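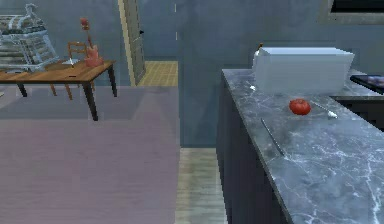 2. Kitchen tasks in simulation

Our project asked a simple question: can a machine do ordinary chores in a home or a small shop yet? Section 1 covered what we read. This section covers what we ran, using the Sekell simulator and the Pivville set of kitchen rooms.

We chose simulation for cost. A dropped glass in a real kitchen has to be swept up and replaced. In Sekell we reset the room and start again. The price we pay is that contact between objects is simplified, and we come back to that in 2.4.

2.1 The room

All runs reported here use the same kitchen layout. The work area is the marble counter, with a tomato, a large white container and slender utensils lying at an angle. A table with a flower in a vase is across the room and was left alone in every task. We kept the rug, the chair and the open door because a real home has these things in it, and a planner that only works in a bare room is not much use to anyone.

The simulated robot was the Dulletti model that comes with the software, a mobile base with one arm and a two-finger gripper. We did not change its settings except for top speed, which we lowered.

2.2 The tasks

We wrote 8 chores, each as one plain sentence of the kind a person might say:

Pick up the tomato and set it down next to the white container.
Move the tomato from the counter to the table.
Pick up the utensil with the white handle.
Pick up the long utensil near the front of the counter.
Lay two utensils side by side.
Push the white container closer to the wall.
Clear a space at the front of the counter.
Drive from the counter to the table and back without touching the chair.

Each attempt had a limit of 200 seconds. An attempt counted as a success only if the robot finished inside the limit and nothing fell on the floor. Over the whole project we logged 958 attempts. Of these, 142 were thrown out because the simulator stopped early or the log file was damaged.

2.3 What worked and what did not

The tomato tasks went best. It is round, it stands out clearly from the gray counter, and the gripper can close on it from almost any side. Carrying it to the table took longer but usually succeeded once the base had found a good place to stop.

The utensils went badly. They are thin and lie flat, so there is little room to get a finger under them. The planner often picked a grasp that looked fine from above and then pressed the gripper into the marble. The long one was the harder of the two. When the arm did get hold of it, it tended to grab near one end, and the other end swung down.

Pushing the container was easy to do and hard to score. It already sits nearly flush against the wall, so we had to argue over what "closer" meant. We should have settled that before running anything.

"Clear a space" was the weakest task. The robot could move each item, but it had no sense of when the space was clear enough – sometimes it put an object back where it had started.

2.4 Compared with the shop-floor runs

The other half of our team used the Uibo test cell, where the job is moving boxed parts from a shelf to a tray. Those results are in section 3. The parts are all alike and the shelf never changes, and the planner needed far less help from us. Going from that cell to a kitchen counter is a bigger step than we expected when we wrote the proposal in March.

We would not claim that any of the kitchen results carry over to a real robot. Friction in the simulator is a single number per object, and a real tomato can be bruised. The next group should repeat the utensil tasks on hardware first – that is where we trust our numbers least.

Report submitted September 29, 2023. Task sentences and log files are in Appendix B.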